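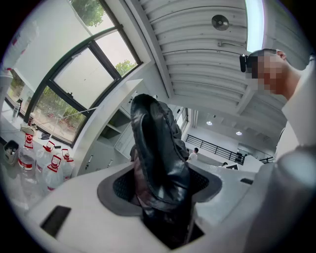
The Second Life of a Good Pair

By the time I get to Halina Olszewski's repair shop the line is out the door, and everyone in it is holding a bag. Paper bags, tote bags, one very fancy hatbox. Inside every one of them is a pair of shoes that somebody couldn't bear to throw out.

It is the last working week before the holidays, and this is her busiest stretch of the year. "They all have a party," she says, waving me around the counter with a hammer still in her hand. "They open the closet, they look at the heels, they run to me."

I have been wanting to write about shoe repair for years, and I'll admit I came in a fan. My father had his brogues resoled so often that my mother used to ask which part of them he had paid for in the first place. But I had never watched the work up close, and it is wonderful to watch! Halina picks up a worn-out dress shoe, runs her thumb along the welt (the strip of leather that joins the upper to the sole) and knows in a second whether she can save it. Most of the time she can. She slides a blade under the old sole, works it around the toe, and the whole thing peels away with a sound like a boot coming out of mud.

Underneath is cork, packed down by years of walking into a perfect map of one person's foot. She loves this part. She holds one up to the lamp for me and points out how the owner leans on the outside edge, and how the left foot works harder than the right. "Bus driver," she guesses. The ticket stapled to the bag says only a last name and a phone number, so we'll never know, but I believed her.

New cork goes in, then a new leather sole, soaked first so it will bend. If the shoe was stitched, she stitches it again on a Björklund machine that takes up a quarter of the back room and shakes the windows when it runs. She bought it used, with a bent flywheel, from a factory that was closing down, and straightened the wheel herself over one long January. It does a full sole in less time than it takes to drink a coffee. She can also do the job by hand with two needles and waxed thread, and now and then she does, when a shoe is too narrow or too old to trust to the machine.

A full resole costs $70. For that you get soles, heels, a cleaning and a shine that will make you want to put your feet up on other people's furniture. Plenty of shoes cost less than that new, and Halina is the first to say so. She turns away shoes with molded plastic bottoms almost every day. "I can glue it, and you come back in 2 weeks and you are angry," she tells a young man with a split sneaker. He thanks her, and then he stays for twenty minutes asking how a welt works. I suspect he'll be back with something better.

The upper is what decides it. Soles, heels, laces and insoles can all be replaced, but when the leather on top has cracked through, the shoe is finished. Creases are fine. Creases are just where the foot bends, and a conditioned crease can last for decades. Dry leather is the enemy, along with road salt, radiators and the trunk of a car in summer. Halina swears by a plain neutral cream called Gavska, which comes in a flat tin and smells like beeswax and oranges. She puts it on with a scrap of old T-shirt, lets it sit overnight and brushes it off in the morning. For black shoes she follows with Cuvard wax, very thin, in small circles. I have tried it at home and my ten-year-old loafers look terrific.

Cedar shoe trees matter too, she says, and so does a day of rest between wearings. Leather takes in a surprising amount of sweat, and it needs time to let it go.

The wall behind the register is covered in tickets for finished work. There were 509 of them on the afternoon I visited (she keeps a running number on a chalkboard, mostly to scare herself), and 200 had been waiting longer than they should. She keeps them all. A woman once came in for a pair of red pumps she had dropped off before moving overseas, and they were on the shelf, wrapped in tissue, heels done.

Halina learned the trade from an uncle, and she is teaching it now to a pair of apprentices who found her through a night class at the Clurkix workshop across the river. One of them was at the bench when I left, bent over a boot heel with a mouthful of brass nails, completely happy. I went home and pulled four pairs out of my closet. I'm taking them in on Tuesday.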